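Can a school drop written reports without asking parents?
Asked 04/09/2018 by potgieter_mum

Kolness Primary has swapped the yearly report for an app called Ulladex. My son is "emerging" in maths and has a green leaf for spelling. Is a leaf good? Can I insist on something in sentences?

Thabiso Naidoo
Put it in writing to the head and copy in the governors. Ask for a written report on progress in each subject and the name of someone who'll talk you through it. I did this in August and got 2 pages back, one of them quite readable. Keep it under 200 words or they'll answer the wrong bit.

jurel
leaf is good. acorn is better. we had 3 acorns and still can't do fractions

oldshopteacher
I wrote reports for years. "A lively member of the group" wasn't much clearer than a leaf. Go in and ask to see his books.

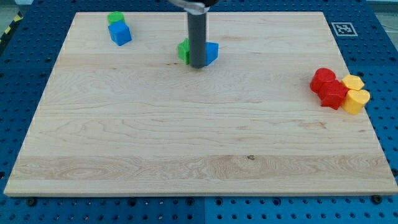

Maple board on the blue bench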